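Vehicle Logistics Coordinator, Finished Cars (Export and Port Storage)

Trivalier Auto Logistics
Full time, on site
Reports to: Lăcrămioara Grecu, Head of Yard Operations
Start: January, or sooner if you are available

About the job

Trivalier moves new cars between assembly plants, port terminals and dealer groups. We do not build or sell cars. We store them, inspect them, move them and keep the records that tell a manufacturer where every unit is and what state it is in.

We are hiring one coordinator for the finished car desk at our Vesetti terminal. The terminal has 3574 marked bays, of which 2373 are under contract to a single manufacturer. The rest are let by the month to importers and leasing companies. When dealer orders slow down, cars stay with us longer and the yard fills up. When orders pick up, everyone wants their cars on a truck the same morning. The coordinator handles both.

The person in this post now is moving to our rail team and will be available for a four-week handover.

What you will do

Check arriving vessel and rail manifests against the units unloaded, and raise a query the same shift for anything missing or extra.

Assign bays. Long-stay cars go to the back rows, and cars with a release date inside two weeks go near the truck gates. You will need to revise this plan most days.

Book car carriers with our approved haulers and confirm load plans by 3 p.m. for the next morning.

Keep the storage care schedule for every unit: battery checks, tire pressure, moving cars that have stood in one position too long, and washing before release. Electric cars have a separate schedule with a minimum charge level.

Open damage claims. Inspectors in the yard record the damage. You match it to the unit, decide which leg of the trip it belongs to, and send the file to the carrier or the manufacturer.

Send the daily stock report to each customer. The report shows units in, units out, units on hold and the age of stock.

Answer dealer questions about delivery dates by phone and email. Dealers are not our direct customers, but they call anyway, and we want them to get a correct answer.

Hours and place of work

The desk is staffed from 6 a.m. to 6 p.m. in two overlapping shifts. You will alternate between the early and late shift every week. When a vessel is late, the late shift may run past 6 p.m. Overtime is paid at time and a half and is recorded in 15-minute steps.

The office is inside the terminal fence. There is no public bus past the main gate. Staff parking is free, and a shuttle runs from the gate at the start and end of each shift. This job cannot be done from home, apart from training days.

What you need

Two years or more in vehicle logistics, freight forwarding, port operations, fleet management or a dealer's stock department. We will also look at applicants from general warehousing if they have handled serialized goods.

A valid driver's license. You will drive customer cars inside the terminal from time to time, both automatic and manual. We can train you on manual.

Good spreadsheet skills. You should be able to compare two lists of several thousand vehicle identification numbers and find the differences without help.

Clear written English. Most of the claims work is done by email, and the emails are kept.

You must be able to pass the port authority background check. We pay for it.

Helpful, but not required: Romanian or Turkish, experience with customs bonded storage, or a high voltage safety certificate. We use a yard management system called Fikine. Very few applicants have seen it before, and we do not expect you to know it.

Pay and benefits

The post is on pay grade C. The hourly rate for each step of the grade is listed in the application pack. Shift allowance is paid on top.

Health and dental coverage starts on your first day. We pay 65 percent of the premium for family members.

Twenty days of paid leave in the first year, rising by one day a year up to 25. Leave during the model changeover period has to be agreed with the desk in advance.

Safety boots, rain gear and a high visibility jacket are issued when you start. Boots are replaced once a year.

Your first eight weeks

Week one is site safety, the driving assessment and the port pass. You spend weeks two and three in the yard with the inspectors, learning how damage is coded. From week four you are on the desk with the outgoing coordinator. You take over the stock report in week six and the hauler bookings in week eight. Lăcrămioara Grecu meets new staff every second week during this period.

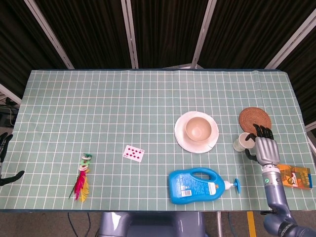
How to apply

Send a resume and a short letter, one page at most, to the Trivalier recruiting desk. Put "Finished Cars Coordinator" in the subject line. In the letter, tell us about one time when stock records and physical stock did not match and what you did about it.

Do not send copies of your license or identity documents at this stage. We will ask for them if we make an offer.

Selection

Ovidiu Chiriac in recruiting reads all applications and replies to every one, normally within ten working days. Selected applicants have a 20-minute phone call first. After that there is one visit to the terminal, which takes about half a day. It includes an interview, a spreadsheet exercise using an old manifest, and a walk through the yard. Wear closed shoes. Travel costs for the visit are refunded against receipts.

Applications through the Zamfir staffing agency are accepted on the same terms as direct ones. Please apply one way or the other, since duplicates slow us down.

The posting stays open until the job is filled.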